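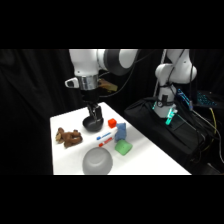

Grilleswood Students Take Tabletop Robots to Tinirano Challenge

GRILLESWOOD – The Grilleswood High robotics club will send 21 students to the Tinirano Student Robot Challenge this February, its biggest team yet!

Teams have to program a robot arm to clear a table of everyday things (bowls, boxes, blocks, plush toys) and put each one where it belongs. Every run is scored out of 100, and a score of 85 earns a spot in the final round.

Students have been practicing on two arms, which they named Ora and Mansour after a very close club vote. Bowls have taken up most of the fall. A gripper can pick one up by the rim, but the fingers need to come down in just the right spot, and an upside-down bowl is a whole different problem.

"The first time our code picked up a bowl and set it down again, the whole room yelled," said Darnell Benavides, a junior who leads the programming group. "Then we moved it two inches and had to start over. I loved it."

Club adviser Karabo Coetzee said many members had never written a line of code before September. "They ask great questions, and they stay late to find the answers," Coetzee said.

Families and neighbors can watch a practice round on Wednesday at 6:30 p.m. in the school's technology lab. Admission is free, with seating for up to 50.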